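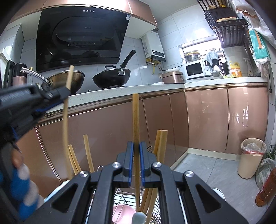
Pauzinhos de bambu no escorredor, com a cozinha cor de ouro rosa ao fundo.

28 de outubro de 2026

Querido diário, hoje foi dia de arrumar os pauzinhos e eu adorei cada minuto! Parece pouca coisa para encher uma página, mas fazia tempo que eu queria pôr ordem nisso. Em agosto comprei um pacote na Trosetti e juntei aos antigos sem pensar duas vezes, e desde então cada jantar começa com a gente procurando um par que combine (a Magdolna diz que já comeu macarrão com um comprido e um curto e sobreviveu muito bem).

Lavei tudo com calma, sabão neutro e esponja macia, e enxaguei bastante. Bambu não gosta de ficar de molho, isso eu aprendi do jeito ruim. Depois foi tudo para o escorredor de arame, em pé, cada um caindo para um lado como bem entende, perto da tigela rosa. Que coisa bonita, esse bambu claro na frente dos armários brilhantes! Eu tinha tanto medo de enjoar dessa cor e estou cada vez mais apaixonada por ela - a panela de arroz combina, o filtro de água combina, até a wok cor de latão no fogão entra na brincadeira.

O Wayne Lapointe me ensinou a rolar os pares na bancada para ver quais estão tortos. Rolei todos! Separei os que balançam para mexer massa de bolo e para tirar fritura da wok, e os retinhos ficam para a mesa. Os mais compridos merecem lugar próprio, perto do fogão, que é onde eu sempre preciso deles com a mão cheia de farinha.

Agora falta decidir onde guardar o resto. Penso no pote alto da Stuminia que está no armário do corredor, com uns furinhos no fundo ficaria ótimo. Ou então a gaveta, deitados, com um pano embaixo. A Magdolna vota no pote, eu ainda estou dividida.

Ah, e quero fazer lámen para estrear a arrumação! Tem cebolinha, tem ovo, falta o missô. Passo no mercado amanhã cedo e aproveito para trazer um pano de prato novo - o listrado já deu o que tinha que dar. Vou dormir pensando no caldo.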